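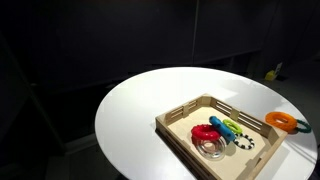 According to Apostolos, the Brisen ferry had never once left on time in July, and he would eat his own cap if it did so tonight. Chaminda Thambiah hardly heard him. He was already halfway down the steps at Vollinport with his bag banging against his knees, because the lamps on the upper deck had come on and oh, what a sight it was, the whole boat lit up like a birthday cake!

"Six hours," Apostolos called after him. "Six hours of engine and bad soup!"

"I love bad soup!" Chaminda shouted back, and he meant it.

He had waited twenty-nine years for this crossing. His grandmother had made it once as a girl, and she had told it to him so often that he knew every part – the bell, the smell of oranges in the hold, the lighthouse at Condel that winked twice and then seemed to think about it before winking again. She had kept her ticket in a biscuit tin. Number 3391, the ink gone brown. He had it in his shirt pocket now, behind his own.

The woman at the gangway tore his stub and then spotted the old one poking out.

"Where did you get that?"

"It was my grandmother's."

She turned it over, very gently, and called a man down from the bridge to see, and he called the cook, and soon there were five of them round it under the lamp, all talking at once. The cook's mother had sailed that same summer. There had been a storm, she'd said, and a fiddler who played right through it with his feet in a bucket.

"The bucket!" said Chaminda. "She told me about the bucket!" He had always supposed she'd made that bit up.

Apostolos Stefanou arrived puffing, just as the bell went. He looked at his watch and then looked at it again. The rope dropped, the water opened up green and white beneath them, and the harbour clock began to strike nine.

"Well," said the cook, who had been told about the cap, "would you like it with soup?"

Chaminda laughed so hard he had to hold on to the rail. Then he ran up to the front, to be there early for the lighthouse.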